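Gandero Clip Desk

Vertical video scheduling and payout tracking for small channels

Gandero Clip Desk is a web app for people who post short vertical videos to more than one platform. It keeps your drafts in one place, posts them at the times you set, and puts the earnings from each account into a single monthly statement. It runs in a browser on a laptop or tablet. There is also a phone app for approving posts and reading comments, but you can't edit captions in it yet.

The product is made by Bollisance, which also makes the Nastska caption editor. The two work together but are sold separately.

Who uses it

Most accounts belong to one person or to a small team with a shared channel. If you post one clip a week to one platform, you probably don't need it, and the free scheduler built into that platform will do the job. Clip Desk starts to save time when the same clip goes out in several places with different captions, different cover pictures and different rules on music.

Drafts and the queue

Upload a clip once. The clip sits in Drafts until you give it a title and at least one destination. After that it moves to the queue, where you can drag it to a new time or hold it. A held clip stays held until you release it, even if its time has passed.

Each plan has a limit on how many clips can wait in the queue. On Starter it's 30. On Channel it's 500. Clips that have already been posted don't count toward the limit, and neither do drafts.

You can connect 4 accounts on Starter. Extra accounts can be added on Channel from the Billing tab. If you remove an account, its history stays in your statements and you can export it later.

Cover pictures

Clip Desk pulls a set of stills from the clip and lets you choose one for the cover. You can upload your own instead. The cover is saved separately for each destination, so a crop that works on one platform won't change the others. Text added to a cover is flattened when you save. Keep a copy of the original if you plan to change the wording.

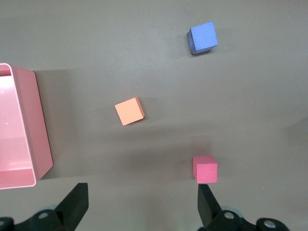 Captions can be up to the limit set by each destination. The counter next to the caption box turns red when you go over, and the clip won't enter the queue until it's fixed. Hashtags can be saved in groups and dropped in with a slash command. Groups are shared across a team, and only the owner or an editor can delete one.

Payout tracking

Creator programs pay on different days and report in different ways. Some pay by views, some by a share of ads, and some pay a bonus that is offered one month and gone the next. Clip Desk reads what each connected account makes available and lists it by clip and by month. Bonus payments go on their own line, because most of them aren't tied to a single clip.

The statement is a record for your own use. It doesn't move money, and it doesn't decide whether you qualify for a program. If a platform doesn't share earnings with outside apps, you can type the amount in by hand. Amounts entered this way are marked with a small M in the statement - the mark also shows up in the export.

Estimates are shown in gray until the platform confirms them. They do change, sometimes by a lot, and we suggest waiting for the black figure before you send anyone an invoice.

Splitting earnings

If you make clips with other people, you can set a split on a single clip or on a whole series. Percentages have to add up to 100 before the split is saved. Everyone named in the split gets a read-only link to their part of the statement. They don't need a paid seat to open it.

Chun-yin Lui runs a two-person cooking channel and has used splits since the test version:

"We used to keep a spreadsheet and argue about it at the end of the month. Now we both look at the same page. I'd still like to be able to set a split that changes after a certain number of views."

That request is on our list. There is no release date for it.

Team roles

Owner: billing, accounts, splits, everything else
Editor: drafts, queue, covers, captions
Reviewer: can approve or hold, can't change a clip
Guest: read-only statement link

File types and limits

Files: MP4 and MOV
Shape: vertical or square
Largest upload: 520 MB per clip
Statement export: CSV and PDF
Browsers: current versions of Chrome, Firefox, Safari and Edge

Wide clips will upload but can't be queued until they're cropped. The crop tool is in the draft view, under Shape.

Changes in the November release

The queue now shows times in the viewer's own time zone, with the channel's time zone in brackets. Reviewers get one email a day instead of one for each clip. We fixed a fault where a held clip lost its cover when it was released. Thanks to Chia-jung Lai for sending us the files we needed to find that one.

Support

Support is by email and through the Help button in the app. Kuo-hua Tsai looks after account connections and Charoen Sangkhawat looks after statements and exports. If a post didn't go out, please include the name of the destination and the time it was set for - a screenshot of the queue is fine.

Plans can be changed or canceled at any time from the Billing tab. When a plan ends, your drafts and statements stay open for download until the end of the following month.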